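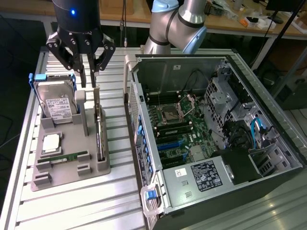

Figure 1. Memory module standing in a slotted holder.

Old Computers in the Home: What Zutuseck Households Keep and Why
Project report, Environmental Studies, Zollano College

1. Background

Zutuseck has had a drop-off site for electronics on Zevis Road for several years. It takes computers, monitors, printers, phones and cables free of charge from anyone with a local address. The site is open two mornings and one evening a week. Staff there told us that televisions and printers come in steadily but that computers come in much less than they expected when the site opened.

We wanted to know where the computers are. People buy new ones, so old ones must be somewhere. Our guess at the start was that most of them go out with the household trash. By the end of the project we had changed our minds about this.

Our research questions were:

What unused computer equipment do households in Zutuseck have at home?
Why has it not been recycled, sold or given away?
What would make people more likely to part with it?

2. Method

We wrote a two-page questionnaire and tested it on other students in our course. The first version asked people to estimate the weight of their unused equipment. Everyone who tried it got stuck there, so we dropped the question and asked for a list of items.

The questionnaire went door to door in February, in three parts of town: the older streets near the river, the apartment blocks behind the bus station, and the newer houses on the north side. We called between four and seven in the evening. We stopped when we had 200 completed forms. We did not keep a proper record of how many people turned us down, and we should have. It was more in the apartment blocks than elsewhere, partly due to the door buzzers.

At the end of the form there was a box to check if the person was willing to talk to us for longer. From those who checked it we picked 40 and spoke with them by phone or at their homes. These talks followed a list of topics and usually ended up on other things. We took notes by hand and did not record.

We counted an item as unused if the household said it had not been turned on in the past year. A laptop that is turned on once in the summer to look at old photos counts as used under this rule. Loose parts were counted if the person could say what they were.

3. What people have

The 200 households listed 601 unused items between them, an average of three per household. This average hides a lot. Many households had one or none, and a small number had a closet or a garage shelf full. One household near the river listed every computer it had ever bought, including one that had been through a flood.

Laptops were the most common item, followed by desktop towers, monitors and keyboards. Apartments had mostly laptops, and the towers were nearly all in houses. People in apartments told us they had gotten rid of towers when they moved, usually by leaving them with a relative.

Loose parts came up less often than we expected. When they did, the most common were hard drives and memory modules. People remembered hard drives well and could say where they were. Memory was more often found than remembered, in a drawer with batteries and instruction books, left over from an upgrade. A module like the one in Figure 1 is so thin seen edge-on that we can believe it gets lost among the papers.

4. Why they keep it

In the follow-up talks we asked for the main reason first and then for any others. Answers fell into four groups.

The largest group was about data. Of the people we talked to, 60 percent gave the files on the machine as their main reason. For some it was fear that a stranger would read bank letters or tax forms. For others it was the opposite worry, that something they wanted was still on there and would be lost. Several had both worries about the same laptop. Few had a plan for dealing with either one.

The second group was about money. People remembered what they paid and did not like to hand the thing over for nothing. When we asked what they thought it would sell for now, most gave a low figure or said they had no idea. They agreed it was not worth the trouble of selling and still did not want to give it away.

The third group said it might be useful. A child might need it, the new one might break, or someone might want the charger. We asked if an old machine had ever been used this way. A few said yes, and in those cases it was nearly always the charger.

The last group did not know where to take it. This was a smaller group than we expected but it was concentrated in the apartment blocks, where some people had never heard of the Zevis Road site. One person had heard of it and thought it was only for businesses.
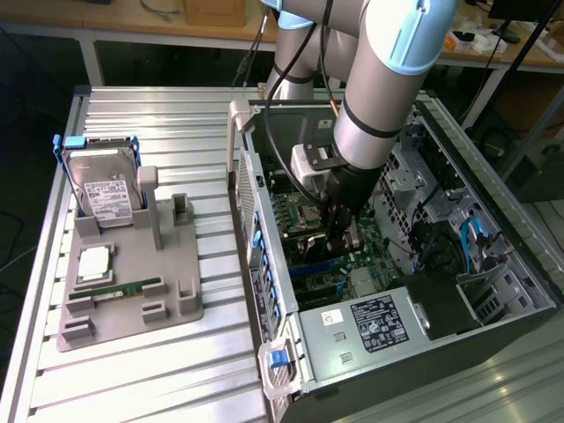 The data problem is easier to solve for some machines than for others, and we think the advice given to residents should say so. The town leaflet has one sentence on it: "Please remove all personal data before drop-off." It does not say how. With a desktop tower the owner can take the drive out and keep it, and recycle the rest. With the tower lying on its side and opened up, the drive cage is a metal frame against one wall of the case, and in the one in the picture the blue SATA cables are coiled inside it. A leaflet with a drawing of the cage and those cables would tell most people where to look. Laptops are harder. The drive may be under a panel or fixed to the board, and people were less willing to open one. For these the leaflet would need to explain how to erase the drive, or the site would need to offer to do it.

5. Visit to Rizvi

We visited Rizvi, a repair shop in the center of town, to ask what happens to machines that people do bring in. The shop replaces drives and adds memory, and buys a small number of used laptops for resale. It does not buy towers anymore. We were told that customers often ask for the old drive back after a repair even when it no longer works, and the shop hands it over in a plastic bag. This fits with what we heard in the talks.

The shop will wipe a drive for a fee. It had never advertised this and did few of them. When we mentioned it in our later talks, people were interested until they heard there was a fee, and then most wanted to know why the town did not do it.

6. Problems with the study

People who agreed to fill in the form may be more interested in the subject than their neighbors. We also relied on what people said they had. In two homes we were shown the equipment, and both times there was more than was on the form. The real total is probably higher than ours.

We only reached people who were at home in the early evening. People on late shifts are missing, and so are most of the students in shared houses. Our three areas were chosen partly because we could walk to them.

The item list had "cables and other" as one line, which we could not use in the end. Some people wrote one for a whole box.

7. Recommendations

The town should rewrite the leaflet so that it explains how to remove a drive from a tower and how to erase a laptop, with drawings.

The drop-off site should offer drive wiping while the owner waits, at least on the evening opening. If this costs too much, Rizvi or another shop could be paid to do it on set days.

Notices about the site should go up in the entrances of the apartment blocks. They should say that it is free and that it is for residents.

A collection twice a year at the bus station would help people without cars. Monitors and towers are heavy, and Zevis Road is a long walk from the nearest stop.

The questionnaire and the totals by area are in the appendix.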